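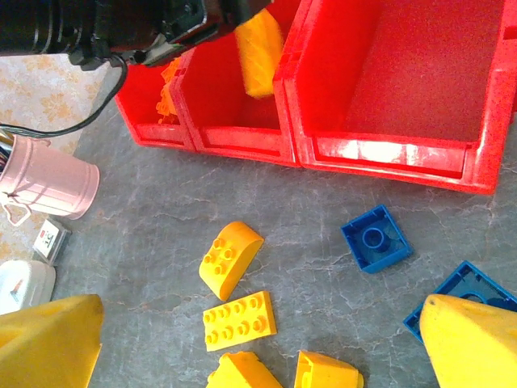 Robots on the sorting benches: your questions answered
Last updated 16 October 2025

I look after the sorting room at Trostum, where we take in mixed building bricks from playgroups and nurseries and send them back out as tidy kits. Plenty of you have asked me about the arms since we got them, so I've put my answers in one place. If yours isn't covered, catch me at tea break.

Are the robots here to replace us?
No. No one on the sorting team is losing their job or their hours over this, and I have that in writing from Owusu, who own the building and hold the contract. What will change is how you spend a shift. There'll be less time bent over a table picking out yellows and more time on checking, washing, packing and answering the nurseries when they ring. Some of you are delighted about that and some of you have told me you quite like the picking (I do too, on a slow afternoon!), so we're keeping 4 hand benches going for the odd sets.

What do they do all day, then?
One job, over and over: pick up a brick and put it in the right tray for its colour. They don't count kits or read labels, and they don't decide whether a chewed piece is fit to go back out. That's still down to us.
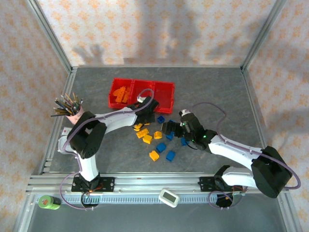 Colour first, shape later is how we've always taught new starters, and the arms are learning it the same way. Peva, who supplied the set-up, wanted to begin with all the shapes at once and I talked them out of it. Anyone who has done a week on the benches knows you clear one colour and the rest gets easier. So you'll find the oranges heaped in the left compartment of the red tray while the yellows and blues are still out on the top, and that's a perfectly normal state for a batch to be in. Please don't tidy it up for them.

Why are they so slow?
I know, I know. A quick pair of hands will beat them easily at the moment. On our last trial they got through 49 bricks in the time one of our regulars did 100, and she was chatting. But they don't get a stiff neck, and they can plod along during lunch. I'm not comparing anyone's speed with theirs, and there's no target on the wall that says you have to keep up.

Who sets out the bricks?
You do, or whoever's on the early shift. Tip the tub out gently in front of the tray and spread it with the flat of your hand so nothing is piled up. Colours can be as mixed as you like – they cope with that – but bricks sitting on top of each other slow everything down.
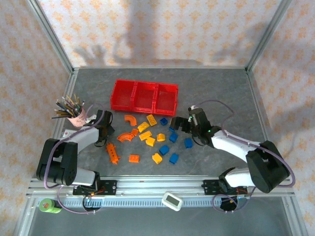 Upside down is fine as well, so don't waste time turning them all studs up. The only things I'd ask you to fish out beforehand are wheels, figures and anything sticky.

Can I reach in while they're moving?
Please don't. Press pause, wait until both arms have stopped, then reach in. They move more gently than you'd expect, but a knock will put them out of line and then Peva have to come and set them up again, which last time took most of a morning. Long sleeves rolled up, lanyards off.

What if one drops a brick or puts it in the wrong tray?
Leave it be until the end of the batch, then move it by hand and put a tick on the sheet. I know it's tempting to help! The ticks are how we find out which bricks give them trouble, so a batch with 19 ticks on it is more use to me than one that somebody has quietly put right.

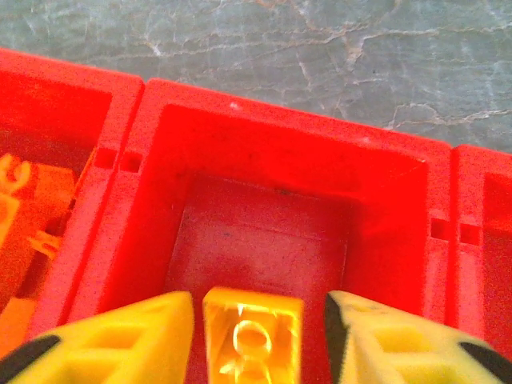 A yellow brick held over the middle compartment, hollow side up.

Do I have to be trained on them?
Everyone gets the basics, meaning start, pause and clearing up after a batch. It's a short session and it's paid. If you'd like to go further and learn to set up the batches yourself, there's a longer course with Vondum in November and you'd go up a pay step once you've done it. Age and computer skills don't come into it, and I managed it with my reading glasses on my head the entire time.

I don't want to work near them. Is that all right?
Yes. Tell me and I'll put you on washing or packing. You don't need to give a reason, and you can change your mind whenever you like.

Will there be more of them?
Not this year. After that I don't know, and I won't pretend I do. If Owusu start talking about a second pair I'll bring it to the team meeting before anything gets signed. Meeting notes are in the blue folder by the kettle.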